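Zurnudberg Library Keeps Its Evening Hours

Dec 30, 2023

ZURNUDBERG – The town library on Kalo Street will stay open until 9 p.m. on weekdays through the coming year, after the town council voted to keep paying for the longer hours it had tried out since August.

The council approved the money at its last meeting before the holidays. The vote covers staff time, heating and lighting for the extra hours, along with a small sum for books. It does not cover weekend evenings, which some residents had asked for, and it does not restore the branch at Okis, closed since the roof there was judged unsafe.

Before the summer the library shut at 6 p.m. every day. That suited parents with young children and people who are home in the daytime, but it left out most of those who work at the packing plants and in the shops along the river road. Many of them get off at 5:30 or later and have a bus ride after that.

Head librarian Birdie Ridgeway had asked for the longer hours twice before and been turned down both times. Her third request was for a trial, with a fixed end date and a promise to keep records of use.

"They wanted to see whether anyone would come," Ridgeway said. "That was fair enough. I wanted to see it too."

By the end of the trial, 837 different cardholders had checked something out after 6 p.m. at least one time. Of those, 465 had not used their cards in the daytime at any point in the same months. Ridgeway put both numbers on the first page of her report to the council and left the rest of the tables for the back.

The report does not count people who came in to read, use a computer or sit at a table without borrowing anything. Staff at the front desk say the reading room has been busiest on Tuesdays, and that the computers are often all taken between 7 and 8 p.m.

Doğukan Gezer started coming in the evenings in the first week of the trial. He works days at the Boonyarit bakery and is studying for his electrician's license. At home, he said, the kitchen table is shared with two children who have homework of their own.

"I tried studying after they went to bed, and I fell asleep on the book," Gezer said. "Now I come straight from work, I do an hour and a half, and I go home and I'm done."

He takes his test in the spring. The library did not own the current edition of the code book when he first asked for it, but bought two copies in the fall, one to lend and one to stay in the building.

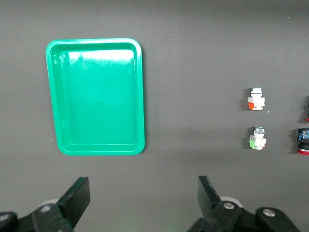 Some of the added cost went to things the council had not expected to pay for. The parking lot lights were on a timer set for the old closing hour, and the timer was too old to be changed for weekdays only. It had to be replaced. The side door, which opens onto the lot, needed a new closer so that it would latch in cold weather. Both jobs were finished in October.

The bus was another matter. The last northbound bus used to leave the library stop at 8:10 p.m., so riders from that side of town had to go well before closing or find a ride. The bus office has agreed to add one more run at 9:12 p.m. on weekdays. It starts after the New Year holiday and will be looked at again in the summer. There is no added southbound run, as the last bus in that direction already leaves after the library closes.

Not everyone on the council was in favor. Two members voted no, saying the money would be better spent on reopening Okis, even for a few mornings a week. Families in Okis have been without a branch for over two years and now get a book van every other Thursday. The van carries mostly children's books and large-print novels, and anything else has to be ordered ahead.

One of the two members asked why the main building should be open longer while another neighborhood had no library at all. Several people in the public seats clapped. The council chair replied that the Okis roof was a building cost, paid from a different part of the budget, and could not be met with money set aside for staff. An engineer's report on the roof is due in March – it was first promised for last winter.

Ridgeway said she did not see the two as rivals and would go on asking for both.

"I have people in Okis who write to me," she said. "I read the letters. The van was meant to be for six months."

The evening shift is covered by four part-time clerks, two of them hired for the trial and now kept on. At least two staff members are in the building at all times after 6 p.m. The children's room closes at 7 p.m., and children under 12 need to have an adult with them after that. The local history room keeps its old hours and will open in the evening only by request, made at least a day before.

A few rules were changed during the trial and will stay as they are now. Covered drinks are allowed in the reading room but not at the computers. Computer time is limited to one hour when others are waiting. Phone calls have to be taken in the entry hall or outside. The small meeting room can be booked until 8:30 p.m., which leaves time to put the chairs back, and groups may book it no more than twice a month. There is a waiting list for Wednesday evenings.

The longer hours have also brought back some programs that had been dropped for lack of a free time slot. The English conversation group now meets on Mondays at 6:30 p.m. and has grown to 25 regular members, which is as many as the meeting room will hold. A second group may be started on Thursdays if someone can be found to lead it. The tax help desk, run in past years on Saturday mornings only, will have two evening sessions a week from February until the filing deadline. People should call ahead for a place and bring last year's return if they have it.

A request for an evening story hour was turned down for now. Staff said the children's room could not be kept open later without another clerk, and the council did not add one.

Book returns have changed too. The outside drop box used to be full by morning, and in wet weather the books near the slot were sometimes damaged. More people now bring their books in to the desk at night, and the box is emptied at closing. Ridgeway said the library has thrown away fewer wet books this fall than last, although she did not have a final count.

Fines remain as they were. The council had talked of raising the late fee to help pay for the evenings but dropped the idea after Ridgeway told members that the fee brings in less than it costs to collect. She has asked for it to be ended for children's books. That will come up with the full budget in the spring.

The funding runs for one year. Ridgeway must give the council new use figures in August, and members will decide in the fall whether to make the hours permanent. This time the report is to include people who come in without borrowing. A door counter has been ordered for the side entrance, and the front entrance already has one, though it has not worked for some time and will need repair.

Council members also asked for the figures to be split by neighborhood, so they can see how many evening visitors travel in from Okis and the river road. The library keeps addresses for cardholders but does not connect them to what people borrow, and Ridgeway said that would not change. She will give totals by area and nothing more detailed.

The library is closed on New Year's Day and reopens at 10 a.m. on Tuesday, with the first 9 p.m. closing of the new year that same night. Books due over the holiday can be returned on Tuesday with no late fee. The book van will make its next stop in Okis on Thursday from 3 to 5 p.m., in front of the old branch.

New cards are free for town residents. Applicants need one paper showing their name and address, such as a lease or a utility bill, and can apply at the front desk at any time up to 15 minutes before closing.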